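Istach opens its new carpeted practice hall in April

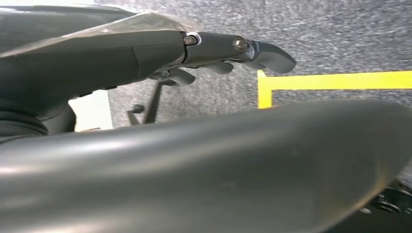
A floor people can use

Istach is opening its practice hall at Garrido to local clubs this April, and we couldn't be happier! The hall has room for 21 people at a time, with speckled grey carpet underfoot and bright yellow tape for marking out the floor.

"Hard floors were the one thing every club grumbled about," said Perihan Yalçınkaya, who manages the hall. "We tried 8 samples before we picked this carpet — and I still go and look at it most mornings."

Tape lines can be moved to suit each group, so please send your floor plan when you book. Doors open at 9 am.

Bookings: ask for Vivek Pant at the Istach office.

Comments (3)

Nermin K.
Lovely news. Is there parking?

Hatice Soylu
Yes, behind the building, but it fills up early.

Cengiz
Please keep the yellow — much easier to see than our old white lines.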